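Lirnolley Neighbors Help Board
Home > Kids & Family > Rainy day ideas

Keeping a group of 6 year olds busy indoors for a whole afternoon?

Posted by branaslow_mom

Hi all! So I said yes to having my daughter's friends over this Friday while their parents are at the school thing, and now the forecast is rain, rain and more rain. Our yard is out and the living room is small. I've got the dining table (it folds out, thank goodness) and a pile of craft stuff left from last summer, mostly felt and ribbon and some sew-on patches I bought at the Flundier market and never used. 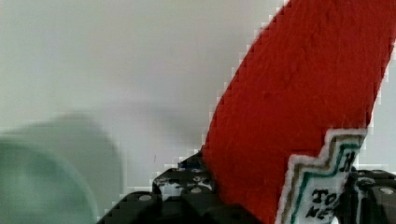
tapedeck_lu: Are they staying for dinner too, or just the afternoon? Makes a big difference in how you pace it.

branaslow_mom: Just the afternoon, 1:30 to pickup at 5. There will be 6 of them counting mine. I don't want to put a movie on right away because then what do I do after the movie?? Two of them don't love crafts, one can't have nuts, and I'd like to keep my budget under 30 dollars. What has worked for you?

Answers

Posted by Oatmealcookie

Play restaurant! We did this all through last July when it was too hot to go out and my kids still ask for it. You need a table, some play food and a few dishes, and if you don't own play food the thrift store on the Ďurica side of town usually has a bin of it. One kid cooks, one takes orders, everybody else is a customer and gets to be as picky as they want (they LOVE this part). Swap jobs every so often or there will be tears over who gets to be the cook.

Stuff I'd put out:

- Paper and crayons so they can make menus first. This ate up way more time than I expected, and the non-crafty ones were fine with it.

- One big plate and a mix of fruit. Ask for silly orders, like a banana with ketchup.
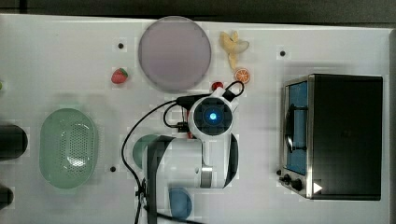
- A notepad for the waiter. Mine can barely spell so it was all drawings, and it was adorable.

- Play money, or buttons if you don't have any. Somebody always wants to pay the bill four times.

Then serve the real snack as the last "order" and you've covered a good chunk of the afternoon. Check labels for the nut kid, even on crackers.

Posted by grumpy_in_13

put the movie on. they'll be fine. popcorn is cheap

Posted by Sewandsew

I second the restaurant idea, but have something ready for when it falls apart, and it will. With my niece's crowd I do a memory game on the same table. Leave the toys where they ended up, let everybody stare while you sing a short song, then they turn around and you take one thing away. Bottles and other big shapes are good for the first few turns, and the little pieces make it harder once they've caught on. No setup, no cost, and the shy ones tend to be really good at it.
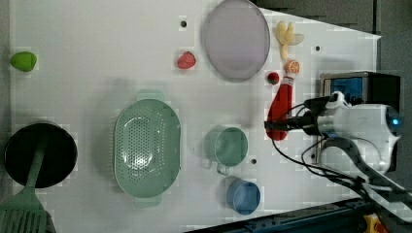

Play food and a red bottle on the table

As for your felt, I'd skip anything with needles at that age. Cut strips ahead of time, let them glue the patches on and call them chef sashes. Use tacky glue, the school kind never held on felt for me. And put down an old sheet first! I didn't, and my rug still has a shiny spot by the door.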